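Kitchen recycling: sorting out what goes where

Most of what ends up in the wrong bin starts out on the kitchen bench. The tips below come from a few years of sorting for a household of five, with extra notes from Genalyn Magbanua, who worked the sorting line at the Irkcombe depot.

Check your local list first

Every council has its own rules. Irkcombe takes milk cartons in the yellow bin and Skemlow doesn't. Look up the current list in June when the new calendars come out, print it, and stick it inside the pantry door.

Plastic tubs and lids

Yoghurt, margarine and takeaway tubs need a scrape and a quick rinse in used dishwater. Don't run the hot tap for them. Take off foil seals and put those with your foil. Lids under 5 cm across fall through the screens, so keep them out of the yellow bin unless your list says otherwise.

The number in the triangle tells you what kind of plastic it is. It doesn't tell you that your council collects it.

Foil

Save clean foil and scrunch it together until you have a ball the size of a fist. Small bits get lost among the paper. If a chip packet springs open again after you squash it, it isn't foil and goes in the rubbish.

Coffee pods

Aluminium pods can be emptied with a teaspoon. Let them drain overnight, dig out the grounds for the compost and keep the shells in a jar. An old 1,000 g coffee tin holds plenty. Pods labelled compostable usually need a commercial composter and will sit in a backyard heap for a very long time. Dindo Belmonte dug one out of his after two winters and could still read the lid.

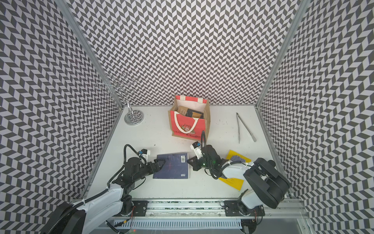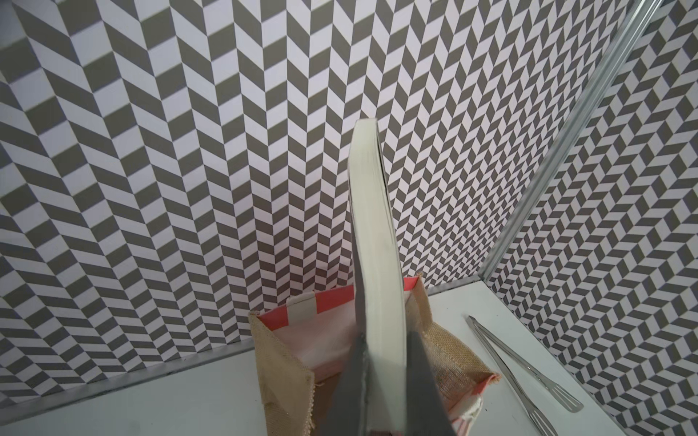
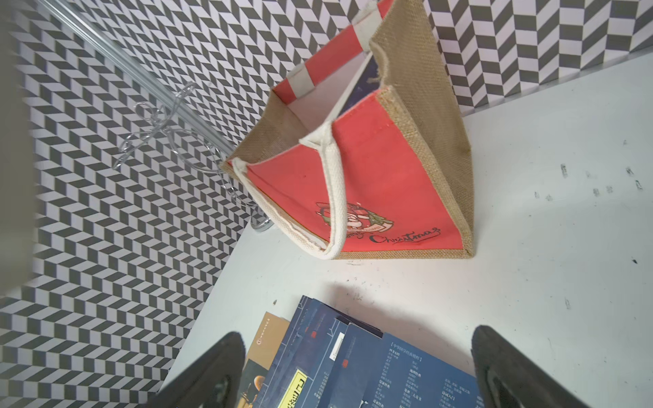
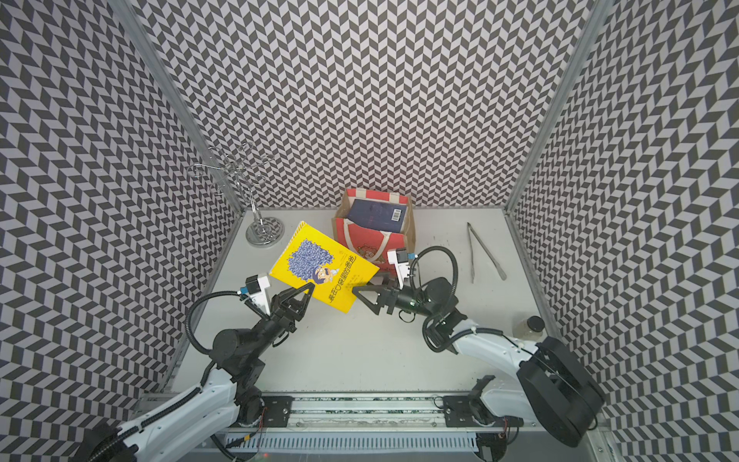
Soft plastics are the item people get wrong most often. Bread bags, pasta packets and frozen pea bags wrap around the sorting machinery, so they should never go loose in the yellow bin. Keep a separate bag for them on a hook and take it to a drop-off point if you have one. Any bag that holds its shape will do, and a jute Christmas tote with cotton webbing handles is as good as anything you could buy for the job. Shake the crumbs out first, and leave out anything that has held raw meat.

Glass

Bottles and jars only. Drinking glasses, oven dishes and window glass melt at a different temperature and can spoil a load. Labels can stay on. Metal lids come off and go in separately.

If you break an oven dish, wrap it in newspaper, tape it up and put it in the rubbish.

Paper and cardboard

Flatten boxes. A greasy pizza box can be torn in half: the clean lid goes in the recycling, the oily base goes in the compost in strips. Paper towel is never recyclable, but it breaks down well in a worm farm. Receipts go in the rubbish.

Keeping the bins from smelling

Sprinkle bicarb in the bottom of the empty bin and lay a sheet of newspaper over it. In hot weather, freeze prawn shells and meat scraps until the night before pickup. For a sticky bin, use 100 mL of white vinegar in a bucket of warm water and a long-handled brush. Leave the lid open until it dries.

Batteries

Never in any kerbside bin. Tape over the ends and drop them at the Dimaculangan hardware store, which has a tube beside the paint counter.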